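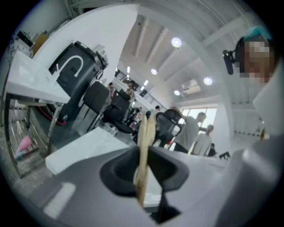
Yareli's view is that the room should be zoned before anything else gets moved, and that the white table should be the fixed point because it is the one piece we don't want to drag twice. Karla would start from the chairs. I have written down both and gone with the table.

Layout notes, September, started 9:40.

Floor: gray, open toward the back. Level is good enough along the long side. Rolled a marker down it and it drifted 5 mm to the left over one table length, so no shims for now.

Table: white top, chrome-colored legs and frame. The underside collects things. New rule as of this morning – nothing is stored on the floor under it, bags and fabric included. Bags go on the hooks by the door. Hongmei is ordering 2 more hooks from Bautista, same type as the existing ones.

Black bin: stays beside the table. Checked the clearance for the lid with the table pulled 185 mm closer and it opens fully. Any closer and it catches the table edge. Marked the limit with tape.

Red cable: loops near the base of the bin at present. Needs to be rerouted along the wall and tied down. Length to the wall outlet via the skirting is under 3000 mm, measured with the Pencombe tape, which reads slightly long at the hook end. Not corrected for.

Chairs: the black office chairs take up the center. Tried them on paper in a row along the back and in a cluster by the shelf. The row leaves a clear walking line from door to table. The cluster doesn't, because the high-backed one swings out when someone stands up. Row it is, pending Karla.

Small stuff: the white box gets a label and a shelf. Clear cups and jars off the floor before any chair is rolled.

Shelf: the dark unit above the table stays where it is. Jaqueline wants the Fleltatari folders up there as well. Load rating unknown, label missing, so the folders wait.

11:15. Yesenia read the above and asks why the walking line is drawn to the table and not to the sink. Fair point. Redrew it with a branch – costs one chair position.

Open:
– hooks (Hongmei)
– cable ties, black, the Bromska ones if any are left
– load rating for the shelf
– decide where the spare chair goes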